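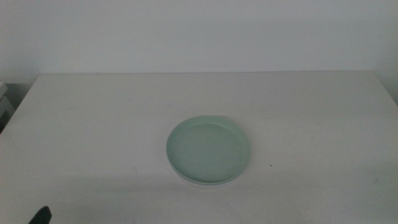
**Dishwasher cycle changes at the Lunska kitchen**

From November the shared kitchen at Lunska runs the short cycle by default. The long cycle stays available on the second button. The short program takes 12 minutes less and uses cooler water in the final rinse, so plates come out with more surface moisture than before. Leave the door open for 7 minutes before unloading.

The detergent has changed too. Larurico stopped supplying the powder in small tubs, and we now use the Sondimden tablets, item 1122 in the stores list. One tablet per load. A second tablet leaves a film on plastic — the rinse stage can't clear it at the lower temperature.

Load plates facing the center, with an empty slot between the deep ones. Bowls go on the upper rack only. The lower spray arm needs clear travel; turn it once by hand before closing the door.
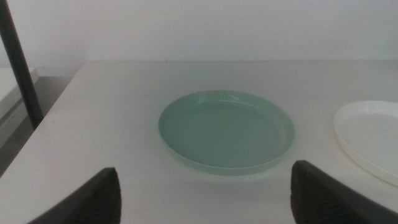 Naidoo writes that the short cycle doesn't shift dried egg or oatmeal, and asks whether the long cycle could be the default in the mornings. The controller holds one default and has no timer, so for now the answer is to scrape and press the second button. If morning loads keep coming back dirty, we will look at the setting again. 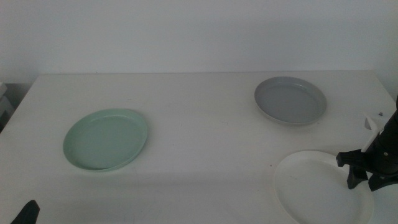 The filter is to be cleaned every 2 days. Lift out the lower rack, turn the filter a quarter turn to the left and rinse it under the tap. Hard water has left scale on the mesh, and almost half of it was blocked at the last service. Descaler is under the sink. Run it on the long cycle with the machine empty, and log the run on the sheet inside the cupboard door.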